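Clavov music weekend returns to Trernstead in October

The Clavov weekend, the small festival of blues, folk and early jazz that was last held in Trernstead four years ago, will be back in the town in October with 23 acts across two venues.

Organisers confirmed the return this month after agreeing terms with the Cervantes, the former cinema on the harbour road that reopened as a concert hall last winter. The Cervantes holds 600 people with the floor seats out and will host the evening concerts. Daytime sets will take place at the Grekell, a former engineering works now let out as studios and rehearsal rooms, where the largest room has space for 50.

The festival stopped when its old home, the drill hall, was closed for roof repairs that were never finished. A smaller version was tried in pub back rooms the following spring, but the sound was poor and two of the pubs have since changed hands.

This year's programme leans more heavily on blues than before. The opening night is given over to electric bands, with three groups playing hour-long sets and a shared finish at about 10.30pm. The second evening is quieter and mostly acoustic, with a fiddle and guitar duo, a slide player performing solo and a seven-piece string band that has recorded two albums but has not played in the county until now. The last night ends with a dance band drawn from members of the other groups. 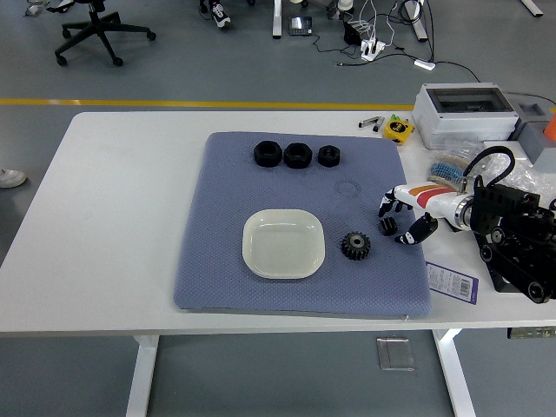
Nuts, gears and a plate on a table mat.

The Grekell sets are free but need a ticket, and each person can book up to four. They start at 11am and run until mid-afternoon, leaving a gap before the doors open at the Cervantes. There will also be morning workshops in harmonica, slide guitar and harmony singing. Beginners are welcome at the first and last of these. Those coming to the slide session should be able to play a few chords already and will need to bring their own instrument.

Evening tickets go on sale next month from the Cervantes box office and its website. Prices have not been announced, although the organisers say there will be a reduced rate for under-18s and a pass covering all the evening concerts. Anyone who still holds an unused voucher from the cancelled drill hall concerts can exchange it at the box office for one evening seat. Vouchers must be handed in by the end of the first night.

The town council has agreed to keep the harbour car park open until midnight on concert nights. The last bus towards Clavov leaves the harbour stop at 10.50pm and the operator has no plans to add a later one. Both venues have step-free entrances. At the Grekell this is from the yard side, through the double doors.

Local players who are not on the bill can put their names down for an open session in the Cervantes bar, which will follow the second evening's concert. Slots are ten minutes each, with a house piano and drum kit provided. Bass and guitar amplifiers will be available to share.

The full running order will be posted at both venues and in the town library in September. A decision on whether the festival will become a yearly event again is expected before Christmas.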